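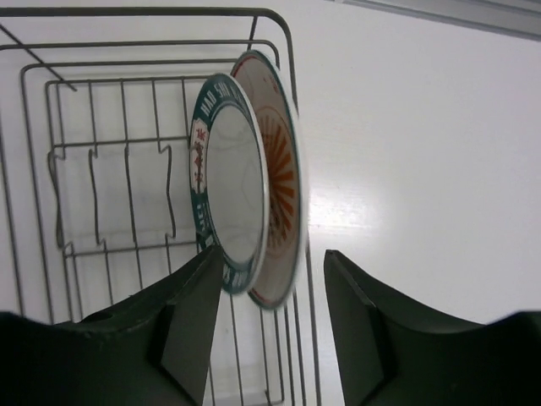 Two plates in a wire dish rack, the front one with a teal-green rim.

FIKEX TAKES ON MAMBY'S SECONDHAND TABLEWARE, STARTING IN JULY

FIRGATE – Hi, I'm Kanako Murakami, and I run Fikex, the secondhand kitchen shop on Kuroda Street. I've never written a press release before, so bear with me! The news is that we're taking over the whole tableware stock from Mamby, the restaurant supply place across the river, and it goes on sale in July.

If you've lived in Firgate for any length of time, you've probably eaten off something that came through Mamby. They bought up dishes from diners, noodle shops and hotel dining rooms when those places closed or changed their look, and then sold them on by the crate. When the owners told me they were retiring I said yes before I'd even asked where I would put it all (my sister had some thoughts about that).

We've been sorting for eight weeks now. The count so far is 1,516 plates and 322 bowls, plus nearly 293 teapots, and I say nearly on purpose, as a few of them still don't have a lid I'm happy with. If you know anything about matching teapot lids, please come see me.

Everything will be sold one piece at a time. Mamby only ever did full crates, and I can't tell you how many people have come into my shop wanting one single soup bowl to replace the one they broke! Prices will be on a little sticker underneath. Chipped pieces go in a bin by the door and you can have those for free, for plant saucers or mosaics or whatever you like.

I'm also keeping one shelf back for lookups. Bring in a plate, or even a decent photo of one, and we'll go through the stock with you and see if we have its match. There's no charge for looking. If we come up empty, I'll write your pattern down in the notebook and call you when something turns up.

The first sale day is a Sunday and doors open at 9 a.m. Street parking is free all day, but the lot behind the bakery is not ours, so please don't use it. Bring newspaper or old towels for wrapping if you have them. We'll have boxes, though I'm sure we'll run out by lunch. Strollers are fine, and the side entrance has no step.

Restaurants and caterers who want larger amounts should talk to me before the sale and I'll set things aside. Reporters are welcome any afternoon while we're unpacking. I'm in the shop every day except Monday, so just knock if the door is locked.

Press contact: Kanako Murakami, Fikex, Kuroda Street, Firgate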